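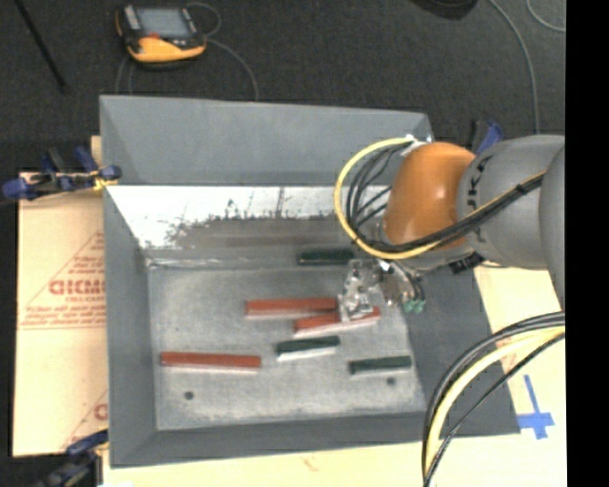
Operations > Suppliers > Checklists

Supplier visit checklist, Plollthorpe plant – with my comments

I've been buying parts for small appliances long enough to have a drawer full of other people's audit forms, and most of them run to twenty pages and get filled in at the hotel. Mine fits on two. I took it to Plollthorpe in November 2023, when we were deciding whether Nitum should keep making the heater plates for our Ullico kettle or whether we'd split the order with Tak. Comments are mine, typed up that same evening, so forgive the tone in places!

1. Fire exits clear and unlocked – PASS
Walked all of them myself. One door by goods-in is stiff and needs a shoulder. I asked for it to be planed down and Erhan Sarıgül (plant manager, very patient with me) wrote it on his hand.

2. Guards fitted on presses – PASS WITH COMMENT
All fitted. The interlock on press 9 takes a second or so longer than the others to cut out. Still inside their own limit, but I'd like to see the service record and it wasn't in the folder. Sent for, please chase.

3. Ear and eye protection worn – PASS
Yes, visitors too. The loaner glasses are scratched to bits, so buy new ones.

4. Incoming steel checked against certificate – FAIL
This is the one I was cross about. I pulled coil 3912 and the certificate in the file was for a different coil altogether. Blandine Marchal from quality found the right one within the hour, and the steel was fine, but an hour is a long time when you've got plates going down the line. They used to have a clerk for this and the job got folded into the night shift when we all squeezed prices in January. I say "we all" because my signature is on that letter too.

5. Gauges in date – PASS
Picked a handful off the benches, all in date. The stickers are fading. Ask for the printed kind.

6. Scrap kept apart and labeled – PASS WITH COMMENT
Apart, yes. Labeled, mostly. There were 337 plates in the red cage and the tally sheet said 456, and the difference had gone out for melting before anybody signed it off. Sign first, then ship. Erhan agreed.

7. Electrical test on finished plates – PASS
Every plate gets tested, and I watched a good long run of them. The operator showed me what a fault looks like using a known bad plate, which they keep chained to the bench (I love this and will be stealing it).

8. Chemical store locked and bunded – PASS
Locked. Key log up to date. Spill kit full.

9. Price and capacity questions asked on the floor, not only in the office – DONE
Not strictly safety, but I keep it on the form. If a supplier is being squeezed you see it in maintenance and training well before you see it in the quote. Nitum can hold our price for another year if we give them a steady forecast, and they were pretty blunt that they can't if we keep changing it every few weeks. Fair enough. Tak came in cheaper per plate, but that's before freight, and I haven't walked their floor yet, so I'm not comparing the two until I have.

Overall: conditional pass. Item 4 has to be fixed and shown to me in writing before the next order goes in. Items 2 and 6 can wait for the follow-up call.

To bring next time: own safety glasses, spare pen, the old press service records, and something warmer than that jacket.

Shares 9 | Comments 2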